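The cap-sorting cell stopped with a gripper fault on Sat 5 September, and it took most of the afternoon to find out why. Notes for anyone else running two arms over one table.

The task is simple: blue caps into one bin, green caps into the other. The right arm went down for a blue cap, the gripper current climbed, and the controller held position without raising an error. The fault only reached the log 80 seconds later.
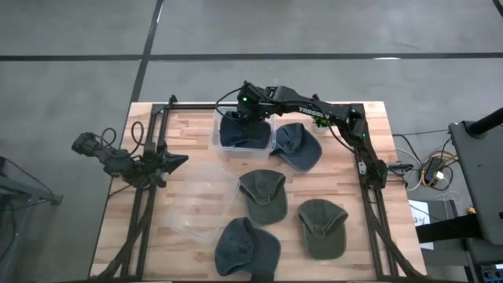

Şengül Kozan asked whether the hold was a firmware default or something we had set. It was ours. I raised the stall timeout in March to get past false trips on thick brims, and never put it back.

## What the log showed

The stall began at cycle 706. Current sat at the limit for the full timeout, then the driver dropped torque on the gripper joint only. The other joints stayed live. Anyone reaching in at that point would have been next to a powered arm that looked parked.
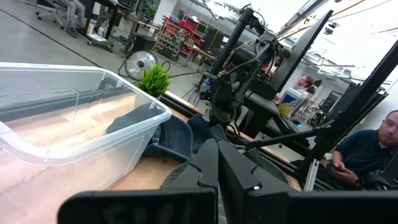 Over on the Vitberg list, a reader wrote that a gripper fault should drop the whole arm into a damped stop, and that a single-joint release is worse than no release. I agree with the first half. An undamped drop over the table is also a hazard.

## Changes

- Stall timeout back to 600 ms.
- Any gripper fault now puts both arms into a damped stop.
- Hands stay out until both drivers report disabled.

I reran the stall test with cloth up against the gripper, 4 times at each current limit.

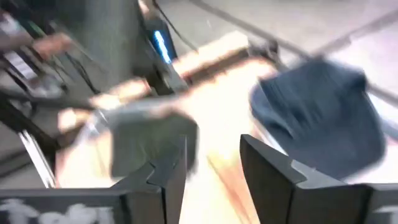
The lowest limit still gives false trips on folded fabric. I'm leaving it there until the new current filter is in.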